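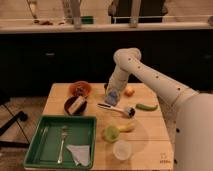 Roos Hermans says the bowls should come off first, always the bowls, and she has said it to Elaheh Rahimi maybe 40 times. Rahimi doesn't agree. She starts with whatever is smallest.

"If I start with the bowls I've got nowhere to put things," she says. "A bowl is a place. Why would I put away a place?"

Rahimi runs the table-clearing sessions at Lirnia, upstairs from the old Dostalley bakery. Three years now. People come who've just moved out on their own, or moved back in with somebody, or had a stroke and are learning the kitchen again. They get a table with too much on it. They sort it out. Then they talk about why they did it that way – that part usually runs long.

We spoke on 10/17/23, between two groups, her eating crackers the whole time.

First question, the obvious one. Why mix fruit with the dish things?

"Because that's what a table looks like at six o'clock! Go home and look at yours. There's a banana on it. There's a brush that belongs at the sink." 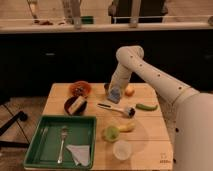 *Sponge in the brown bowl, brush still out. Lirnia, upstairs room.*

She has strong feelings about the sponge. Most people grab it and then stand there holding it, she says, looking for a sink. Some drop it back in the bowl. A few put it on the fruit, wich she can't bear.

"Sponge and brush are a pair. Find one, find the other, put them down together. Then you've got one decision and you can leave it alone."

And the fruit?

"Fruit goes in the orange bowl. Or the red bowl, people fight about what color that is. I don't care. One bowl for food."

She used to do all this with a printed sheet, 49 steps, written by Jelle Stevens when the sessions began. She still has it in a drawer. Stevens was very thorough, she says, and then she laughs for a while. People read the sheet and didn't look at the table.
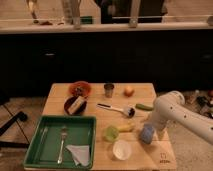 Photo: Milan Michiels / Koltivwood Weekly

The tray came in August. Rahimi had wanted one from the start, green or any color, as long as it had sides. Fork goes in the tray, napkin goes in the tray, and by then most people see it for themselves – one place setting, ready to carry.

"I had a man who would not put the napkin down till it was folded right. Ten minutes. Fine! It's his napkin. His wife told me later he'd never folded one before in his life."

Does she mind a crumpled one?

"No. Next question."

Cups are harder. People want to stack them, and they don't match, so the stack falls over. Her rule is cups last, and never inside each other unless they're the same cup. Hermans, who shares the room and teaches the cooking half, stacks everything. They've stopped discussing it.

What about the toy vegetables, I asked. She uses them in some groups. Real cucumber goes soft by the third session, she says, and the room smells.

"Somebody did try to bite one. I won't say who."
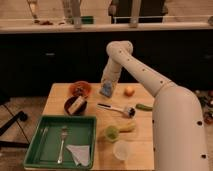
*Brush across the middle, tray at the front left. Cups not dealt with yet.*

The money is tight, as you'd guess. Some 171 people have been through since the beginning and most paid little or nothing. The rent at Dostalley is going up. There was talk of moving to the Vahidi building but it has no elevator, so no.

She'd like a second table. Same kind, pale wood, because things show up on it. The one she had before was dark and the brown bowl just dissapeared on it.

I asked if her own kitchen is tidy.

"Not tonight, I'm here till nine."

Then the next group was on the stairs and she was up, brushing off crumbs. Stojan Hodžić was first in. He asked if he could do the cups first today, just once. She said he could try it.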